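About Grandano

Grandano is a small housekeeping school in Prollham. We teach people how to look after a room: how to clear a table, wipe it down, mop around it, empty the wastebasket and leave the whole place in a state that someone would be happy to walk into. Some of our students go on to do this for a living, and some just want their own homes to feel a bit calmer. We are glad to have both, and they learn a good deal from each other.
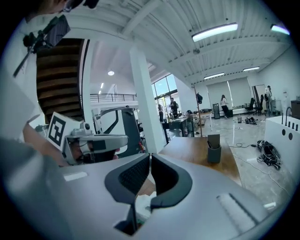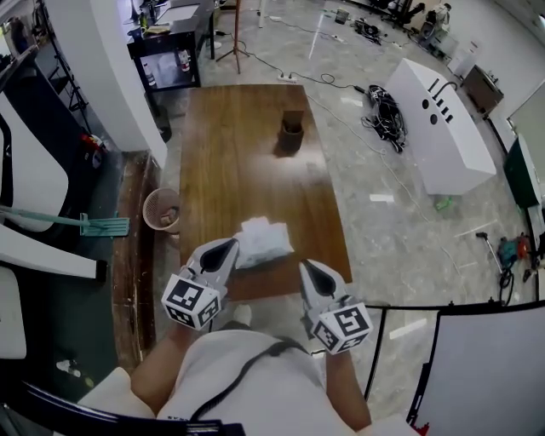 The school began at a kitchen table, as so many of these things do. Two of us had spent years cleaning other people's houses and offices, and we kept being asked by friends how we managed to get through a room so quickly without seeming to hurry. We never had a good answer. So one April we sat down and tried to write out everything we did from the moment we opened a door, and we were surprised to find that it ran to pages and pages, much of it about tables. That pile of paper became our first course, which we called Muka, and which we still teach today (with a lot of crossing out along the way).

Muka is where nearly everyone starts. It runs for five weeks and it begins with a table, a cup and something crumpled that somebody ought to have thrown away. People do sometimes laugh when they hear that the first lesson is about picking up a used tissue and carrying off a cup, and we laugh along with them, but we have taught it this way for a long time and we wouldn't change it. You look at the table first. You take away the trash, then the dishes, then the things that belong in another room, and only after that do you reach for a cloth. Most of us, left to ourselves, will wipe around a cup for years before it occurs to us to pick it up!

We are very fond of wooden tables, and we spend a whole session on them. A glossy top will show you every smear you leave behind, and the best way to find those smears is to crouch down at one end and look along the surface toward the light. We teach our students to use a cloth that is barely damp, to follow the grain, and to go over everything again with a dry one. Cup rings get their own half hour. So do crumbs, which should be gathered into your hand and never brushed onto a floor that somebody has just mopped.

From the table we move down to the floor. We like a flat mop for hard floors, and we like it kept where you can reach it. Students learn to work backward toward the door, to lift light chairs and go around heavy ones, and to pay attention to the strip along the bottom of the wall where dust loves to settle. Stairs come a little later in the course – always from the top step down, with a hand free for the railing – and then desks and shelves, with all the bottles and odds and ends that collect on them when a household is busy with other matters.

Our second course is called Fragkou and is for people who have finished Muka or who already work in the trade. It takes three weeks and covers bigger shared spaces: rooms with an upper level, rooms that several people use in a single day, rooms where one person's clutter is another person's project. A lot of it is about asking before you move things, and about putting them back just where you found them. We think good manners are a large part of this work, and our graduates tell us that it is the part their clients mention most often.

We keep our groups small, and we learn by doing. You won't find rows of desks here, or long lectures, though we do have handouts for those who like to take something home. Every exercise is done, then undone, then done again, usually by a different pair of hands. You would be amazed how many ways there are to fold a cloth, and how strongly people feel about theirs. We try not to take sides, although the two of us who started the school have never agreed on it and probably never will.

As for supplies, we use ordinary ones that you could buy in any hardware store. We don't sell products and we don't take money for recommending them. If a student has a favorite mop, they are welcome to bring it along, and if it is better than ours we will very likely ask where they got it.

Beginners are welcome all year. You don't need any experience, and you don't need to be a naturally tidy person; quite a few of our best students arrived telling us they were hopeless. Please wear comfortable shoes and clothes that you can kneel in, and let us know ahead of time if kneeling or bending is hard for you, so we can set up a higher table and find you a longer handle. We have taught people in their teens and people well past retirement, and they have often ended up side by side at the same table.

If you would like to see how we work before signing up, you are very welcome to visit. Send us a note through the contact page and we will find a time when a group is in – there is usually coffee afterward, and guests are let off washing the cups on their first visit.

Page last updated August 2026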